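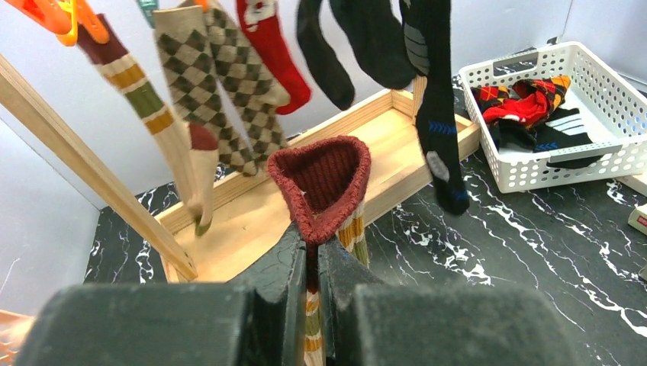
Hi all! I finished my first pair of real knitted socks in June and I am completely hooked, so now I have about a hundred questions, but I'll stick to the one that keeps me up at night. How do you all handle color changes in the cuff and leg? I love socks with a solid ribbed cuff and then stripes underneath, like the maroon one with mustard, olive and cream below it, and I want my next pair to look like that. My problem is the jog. Every time I start a new color there is a little stair step at the beginning of the round, and by the fourth stripe it looks like a zipper running down the back of my leg. Also, when I go from the ribbing into the first stripe, I get these ugly little dashes of the old color poking through on the purl stitches.

I'm using 2 circular needles, a plain fingering yarn called Prendarik (75% wool, the rest nylon, lovely stuff) and 60 stitches around. My stripes are four rounds each. I've tried pulling the yarn tighter at the change and it only made a pucker. Do I need to learn something fancy or is there an easy fix? And does it matter where on the leg the change goes?

Posted by stripey_beginner

Zineb Erraji

Oh, welcome, stripes are the best part of sock knitting and you are going to have so much fun with this!

The jog happens because you're knitting a spiral. The end of the round is always one row higher than the start, so the colors can't meet up by themselves. You don't need anything fancy. Knit the first round of the new color as usual, all the way around. When you get back to the first stitch, reach down with the right needle, pick up the right leg of the stitch below (it will be the old color), put it on the left needle and knit it together with the first stitch. Then carry on. Do that once per stripe, always on the second round of the new color. It pulls the old color up just enough that the eye slides past it.

Two things to watch. Don't do it on one-round stripes, it needs at least two rounds to work with and your four are perfect. And if you do it in the same spot every time, that column gets a tiny bit short. On a leg of normal length I've never had it bother me, but if you're making knee socks, move the start of the round over one stitch at each change.

For the dashes under the cuff: knit one plain round in the new color before doing anything else. The dashes come from purling into a different color. If your cuff is one color and your leg is stockinette, finish the ribbing, then start the first stripe with a knit round and they're gone. If you want to keep ribbing down the leg in stripes (I love how that fits), make the first round of every stripe all knit and then go back to your ribbing on the next one. You honestly can't see the skipped purls once it's on a foot.

Put the change at the center back. If you start your heel there you'll have to plan for it, so read the heel section of your pattern before you cast on. I learned that one with a ripped-out heel and a cup of very strong coffee at 11 at night.

One more bit of encouragement, wash them before you judge them! A soak and a dry does wonders for uneven stitches. I like to clip them up so the air can get at them.

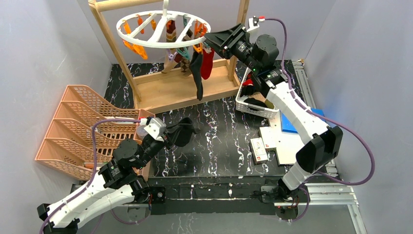
Socks hung up on a round hanger with clothespins, including an argyle and a long black one.

Handknits I clip at the toe so the cuff doesn't get a dent in it, and I squeeze them in a towel first so they don't drag themselves long.

sockdrawer_full

what she said. also with 4 round stripes don't cut the yarn every time!! carry it up the inside, twist the two yarns around each other once per round, loosely. loosely!! if it puckers that's why. saves you weaving in a zillion ends

Ryan Bramwell

Great answers already, so I'll only add the lazy route, which I adore: self-striping yarn. The color changes happen in the yarn itself and you just knit. I've made up to nine pairs in a year out of Bovudum and Orlandini and I still get excited waiting for the next color to show up. You do still get a jog with it, but if the change falls in the middle of a round it moves about and doesn't make that zipper line.

For a solid cuff, use a small leftover ball for the ribbing, then join the striping yarn. If you want the two socks to match, pull out yarn until you reach the same color change for each one and start there. I skip this half the time and wear them mismatched.

A caution on tension. If you carry yarn up the inside as the poster above suggests, try the sock on after the second stripe. A carried strand has no stretch, and a leg that looks fine on the needles may not go over your heel. Much nicer to find out at stripe two.

Please come back and post the finished pair, I want to see what colors you pick!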